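4.2 Cases as things in themselves

The literature on phone accessories has a good deal to say about phones. The case, which is the part people touch all day, tends to get a footnote. Of the 3,136 entries in our household inventories, 12 concerned a case with no phone assigned to it, and these gave our coders more trouble than the rest put together. Kettle's first scheme filed them under "packaging." His second filed them under "clothing," a choice he still defends.

We settled on a plainer rule. A case off its phone is coded by the way it lies (back up or open side up), by its color, and by the marks on it. Soft matte silicone is generous with marks. It takes up smudges and specks with an enthusiasm seldom mentioned in the catalogs. Figure 6 gives one case in each position.

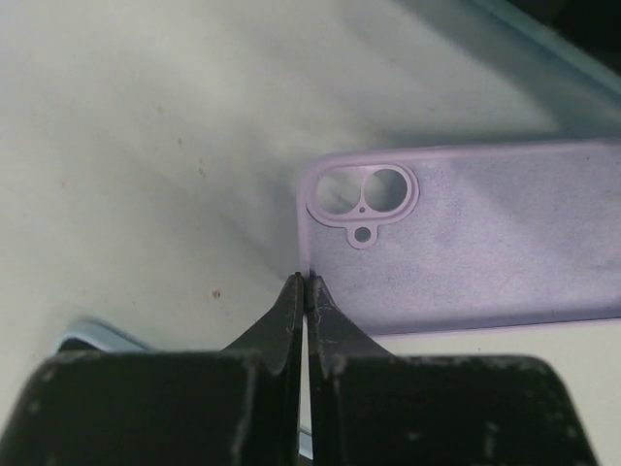
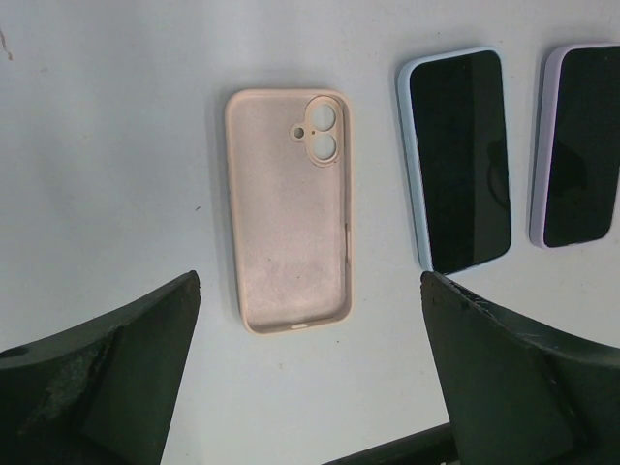

Figure 6. Silicone cases on a pale surface. First: lavender, back up. Second: pale pink, open side up, with two phones in cases of their own to its right.

Agreement between coders was good for position and poor for color. Four coders produced six names for what one of them insisted was plain purple, and the matter was closed by vote. Marks were harder still, as one coder's "worn" was another's "needs a wipe," and we report the two together in what follows.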